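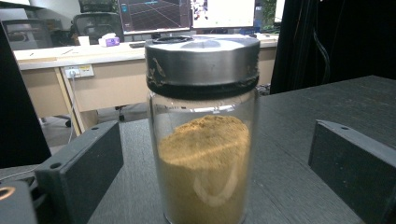
Went to see the Baran show at Flillholm yesterday and I need to get this down before it goes. Lakmal Ekanayake, paintings and drawings, four rooms, on till the end of next month. I've been meaning to go since it opened in July and kept not going. Train was late, then the other train was late, so I had two hours where I'd wanted three. The colours first then. Browns mostly. A whole first room of tans and golden browns, the sort you get in a jar of ground spice where the top catches the light and goes nearly yellow and the sides stay dull against the glass. On my phone these paintings looked like mud. In the room they don't look like mud at all.

Baran is the name of the series, by the way, it isn't a person. I spent the whole journey thinking it was a person. There are wall texts explaining it but the type is tiny and grey on a slightly lighter grey, so good luck. What I got from it: it's a stretch of road he used to be driven along as a boy, and he's painted it over and over from memory. No photographs allowed in the studio. He'd do one, put it face to the wall, start the next without looking.

So you get the same bend, the same low wall, a shape that might be a shop or might be a lorry. Sometimes the bend goes left. Sometimes right! Two of them hang side by side in room one and they're basically mirror images and the label says nothing about it. I went back to those three times.

Room two is drawings. 50 of them, pencil and something greasy, hung in a block so tight that the top row is way above anyone's head. I'm five foot three. I have no idea what's in the top row. A tall man next to me said "more road" which was helpful I suppose. The lower ones are lovely though, really quick, some of them only four or five lines. There's one with a dog lying in the road that I would have walked out with under my coat.

A moan here about the benches. There's one bench. In four rooms. It's in room two, facing the door to the toilets, so you can't sit and look at the drawings unless you sit on it backwards, and I did, and so did a woman with a pushchair, and we had a nice chat with our knees against the wall.

Room three is the big one. Undomari. I'd read about it and wasn't ready for the size. It takes up the whole end wall and it's five panels with gaps between, and the gaps are uneven, wide then narrow then wide, which annoyed me for a good ten minutes and then stopped annoying me. It's night. Same road, night, and the paint's been put on and scraped back so often that in places it's just the weave of the canvas with a stain in it. Very dark green, a bit of rust colour low down. There's a single light in panel four. Tiny, the size of a thumbnail. Everybody ends up standing in front of panel four, so if you want to see one, two and three properly you'll have them to yourself.

I don't think it all holds together. Panel five feels like he'd got tired, or he'd got a deadline. It's flatter than the rest, the scraping looks done for the sake of it. I might be wrong, I was hungry by then. But I looked at it from the far doorway and again from close up and it still felt like somebody else's hand. I'd have stopped at four.

Room four is the new work and I'm sorry to say I rushed it. Small things on board, much brighter, pinks and a horrible lemon I quite liked. He's left the road behind and gone indoors, tables and corners of rooms. One called Jug, Morning has no jug in it that I could find. They had a film on a loop as well, 20 minutes, and I caught the last six or so. Him mixing paint and talking about his aunt's kitchen. Nice voice. You can't hear half of it over the hand dryer (see above, toilets).

Things to know if you're going. It's free but they do ask you for a fiver at the desk, and fair enough. Bags go in the lockers and you need a pound coin, a real one, the trolley token does not work, I tried. The café is run by Jindness now and the soup is good and the scones are not. There's a catalogue. It's a brick. I picked it up and put it down and picked it up again, and in the end I got two postcards, both of the dog, and a bookmark I didn't need. They'd sold out of the Undomari poster. The girl on the till said more were comming but she'd been saying that for a fortnight.

Also, the visitors' book. Always read the visitors' book. Someone had written "my son could do this and he is 145" which I assume was meant to say 14 or 15, but I prefer it as it is. Underneath in very neat blue pen, "bring him along".

I'd go again. I'd go early, do room four first while I've still got eyes, then walk it backwards and finish with the browns. Not sure that's what he'd want, but the arrows on the floor are nearly worn off anyway so I don't suppose they'd stop you. If anybody's been and could see the top row in room two, please leave a comment and tell me what's up there. And if it really is just more road then tell me that too.

Might do the print fair next week if my knee lets me. Will post about the framing place as well, I know I promised that ages ago, I've got teh notes somewhere.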